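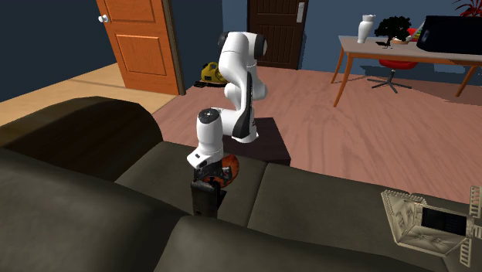
Arm cell in the living room simulation, gripper over the sofa seat.

Minutes of the cell upkeep meeting, May
Posted by Impi Saarela
Reading time: 2 minutes

Present: Tyyne Valtonen (chair), Heikki Ojala, Widad Hourani, Impi Saarela (minutes). Marjatta Ojala sent her regrets.

The meeting was opened at 14:00. The minutes of the last meeting were accepted with one correction: the scene file is kept on the Jibrin server, not on Hetmont.

1. Pedestal and base position
Heikki reported that the base of the arm had a small offset from the top of the pedestal after the last import. He has set the base again and locked it to the pedestal. The pedestal stays behind the sofa. Widad asked if it could be moved closer to the desk. It was decided not to move it before the present test set is finished, as all saved poses would have to be made again.

2. Gripper
The fingers sometimes pass a little into the black rectangular object when they close. Widad has tried a smaller time step, and the fault came less often, but the runs became slow. She will now try 4 contact points on each finger in place of 2. Closing force remains as it is. Tyyne reminded everybody to change one setting at a time and to write it in the log.

3. Sofa seat
The seam between the two cushions was discussed for a long time. Objects released over it can tilt, and the check then reports a failed placement. Heikki would like to have a flat collision surface across both cushions. Tyyne was against this — the seam is a part of the task. Agreed: the seam remains, and the release height is lowered in small steps until the result is stable. The latticed tower model is on its side on the right cushion. Its collision shape is too simple for the thin arms, and Impi will ask Pisidico for a better one.

4. Joint limits
The elbow comes near its upper limit when the gripper points down to the seat. A warning was written in 3 of the 300 runs. Heikki will add a softer stop before the limit. The Ernex controller file must be saved under a new name before he does this.

5. Regular care
After each change of the scene: home the arm, open and close the gripper once, read the warnings, save. Widad keeps the list. Marjatta has asked by message that the doors and the desk be left out of the contact check, and this was approved.

6. Other matters
The key for the render machine is with Tyyne.

The meeting was closed at 15:10. The next one will be held when the finger test is ready.

Comments (3)

Marjatta Ojala: Thank you for point 5. Please leave the sofa in the check, I meant only the doors and the desk.

Widad Hourani: Yes, the sofa is still in. The list is updated.

Heikki Ojala: New controller file is saved. I start with the elbow stop tomorrow morning.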